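Projects Reports Partners Contact

Reports > Justside > Community Room Refit > Interim report

Community Room Refit at Justside
Interim report to the Tondby fund
Prepared by Kyung-hwa Nam, project coordinator

1. Period of the report

This report covers the work from the start of the grant until the end of September. The previous note, which was sent by Joon-young Noh, covered only the planning and the purchase list. I try here to answer also the questions which Yaqin Fang sent to us after she read that note.

2. What was done

The first task was to empty the old room. It had been used as storage for many years, and we did not know how much was inside before we started. It took us 15 working days, which is more than we planned. Most of the delay came from the old shelves. They were fixed to the wall with long screws, and the plaster behind them was damaged when they came off. Gun-woo Seol repaired the plaster and painted the walls again in the same week.

After this the floor was cleaned. We decided to keep the old brown floor. In our application we wrote that it would be replaced, but the inspection showed that it is still strong, and the money is more needed for the lighting. Tondby agreed to this change by letter, and I thank you for the quick reply.

The new tables came in September. We ordered 6 of them from Kalix, white, with white legs. Two had a damaged corner when they arrived and were exchanged without cost. Jae-in Hyun checked every table after assembly and tightened the legs a second time, as the instructions ask for this after the first days of use.

The surface was the point on which we had the longest discussion. The users of the old room complained that the dark tables made the room feel heavy in the evening, and that small parts and threads were difficult to find on them. The light surface is better for sewing and for repair of small things. It is also easy to wipe, and this matters to us, as people drink coffee while they work. 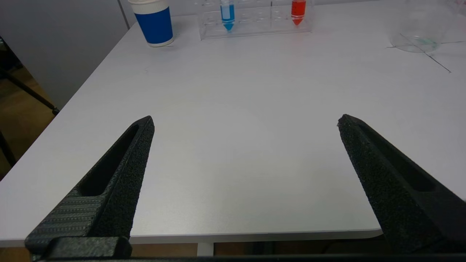

One of the new tables, with a paper cup near the far end.

I must mention one weak point. The smooth top shows every spot, and the cleaning group asked for a softer cloth than the one we use in the kitchen. We bought these from the small budget for consumables. We also consider a rule that hot cups are placed on a coaster, but this is not decided yet.

3. Use of the room

The room was opened for the evening groups before all work was finished. The Ji sewing circle was the first to move in, and the repair group came after them. In September we had 47 visits written in the book at the door. I believe the real number is higher, as people forget to write their name when they come late.

The groups asked to push the tables together for large pieces of fabric. This works well, but the tables are heavier than the old ones and it needs two people to move them safely.

4. Money

The spending is inside the budget for furniture and for paint. For the clearing of the room we spent more than planned — mostly for transport of the old shelves — and we cover the difference from our own funds. The full table of costs is sent separately by Joon-young Noh.

5. Next steps

The lighting over the tables is the main work which remains. We have 2 offers and we wait for a third one. Gun-woo Seol will also close the gap under the window, where cold air comes in. After that we need to buy hooks for coats and a cabinet with a lock for the scissors and irons.

If you want to visit the room, evenings after 6 are the best time to meet the groups. Please write to me one week before, so that I can inform them.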